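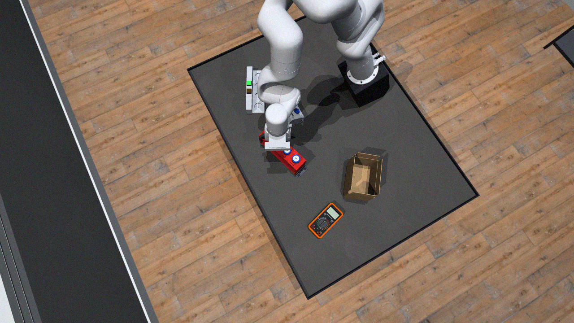 Gaps opening in softwood boards over winter — fill or leave?
Timber floors and joinery board

sbreathnach
22/12/2025
Ground floor of a terraced house, original pine boards over a vented void. Sanded and finished with two coats of Soylu matt hardwax oil in the spring. Gaps were tight in August, you could not get a bank card in. Now the heating has been on for a month and I can drop a coin through several of them, mostly in the bay and along the chimney breast. Relative humidity in the room is 30 per cent according to a cheap meter on the mantelpiece.

Options as I understand them: pine slivers glued in, flexible filler, some kind of push-in strip, or leave alone until spring and look again. I would like to stop the draught before the new year if that can be done without making a mess of the finish.
Saoirse

K_Costello
Leave alone until spring. You are looking at seasonal movement and the boards are near their narrowest now. Anything rigid you put in at this width will be crushed when the boards take moisture back up, or it will push the edges up and you will get cupping. I have lifted floors where slivers had been hammered in during a cold spell and the nails had started to draw.

Also check the meter. The cheap ones drift badly at the low end. Put it in a sealed bag with a bottle cap of damp salt overnight and it should read close to 75.

tremadberg_oak
Disagree on slivers. They are the standard repair for old softwood and they work if they are done properly. The usual mistake is gluing both edges. Glue one edge only, plane to a slight taper, tap in until it just grips and leave it a hair proud. The unglued side opens and closes with the season.

I did the whole of an upstairs room this way and have had three winters out of it. A few have lifted and were reglued in ten minutes each.

K_Costello
Glued on one side they will hold, agreed. You then have a gap again every winter on the unglued side, which leaves her with the draught she is asking about.

tremadberg_oak
A hairline instead of a gap you can post a coin through. The draught through a hairline is small.

j_maeng
How wide are the boards? Nothing useful can be said about movement without that. Pine cut on the flat moves nearly twice as much across its width as the same timber cut on the quarter. A wide flat-sawn board can easily lose a couple of millimetres between a damp summer and a heated room in December. A narrow one will lose much less, but you get more joints, so the total is similar and is only spread about better.

Look at the end grain if you have a threshold or a hearth where it shows. Rings lying flat across the board means flat-sawn. 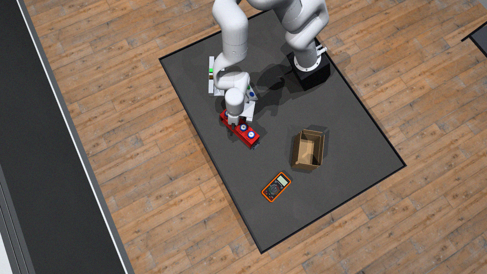 The other thing to look at is whether the gaps are even. If every joint has opened a little, it is ordinary shrinkage. If four or five boards are stuck together as a raft and there is one big gap at each side, something has bonded the edges, and the finish is the usual suspect. Oil does this less than lacquer but it does do it if it was flooded on and pooled in the joints.

sbreathnach
Boards are 100 mm on the face. I have been round on my knees with feeler gauges. In the main part of the room it is fairly even. In the bay there are rafts as Jae-in describes, with three or four boards tight together and then a wide joint. The widest is 4 mm. End grain at the hearth is flat-sawn on every board I can see.

The oil was put on with a roller and I do remember it running into the joints in the bay. It was not buffed off there as well as it should have been.

j_maeng
That fits. Run a thin blade down the closed joints in the rafts to break the bond. An old hacksaw blade with the teeth ground off is fine, or a Fastov 561 scraper if you have one. Keep it upright and do not lever. Once they are free the wide joint should share itself out over the rest of the winter. It will not happen in a day.

JoelleZ
For the draught I would use the V-shaped plastic strip. I had 13 metres of the Grarar one put down in a back room and it took an evening with a putty knife. It sits below the surface so you see a dark line where the gap was, much as you do now. It opens and closes with the board and pulls out if you do not like it.

It will not go into anything under 1 mm, and I would not use it in a joint with a lot of old grit, as it will not grip. Hoover first.

K_Costello
No objection to the strip. Strongly object to acrylic filler if anyone is about to suggest it. It comes away from one edge in the first season, collects dirt, and then it is a black crust that has to be raked out before anything else can be done.

ahrin_oh
Has anyone asked about the void? If the air bricks are clear and the boards are uninsulated, the underside is at outdoor humidity and the top is at 30. The bottom face will be wider than the top, which gives you cupping as well as gaps. Lay a steel rule across a few boards. If light shows under the middle of each one, the floor is cupped and I would sort out the humidity before touching the joints.

Insulating between the joists with a breathable membrane deals with the draught and most of the difference between the faces. Do not block the air bricks.

tremadberg_oak
That means lifting boards. She has just finished the floor.

ahrin_oh
Or going in from below, if there is crawl space. Saoirse, is there a hatch?

sbreathnach
There is a hatch under the stairs but only 400 mm under the joists, and less at the bay. I can get in as far as the chimney.

Steel rule shows a very slight hollow in the bay boards and nothing anywhere else. Salt test done on the meter: it read 69, so it is low by six and the room may be nearer 36.

I will free the rafts first and put strip in the joints along the chimney breast. Slivers can wait until I have seen what the widths do by spring.

K_Costello
Sensible. Pencil the gap widths on a bit of masking tape on the skirting so you are comparing the same joints later.

tremadberg_oak
If you do go for slivers, cut them from old stock. New pine will be yellow against the rest for years and oil makes it worse.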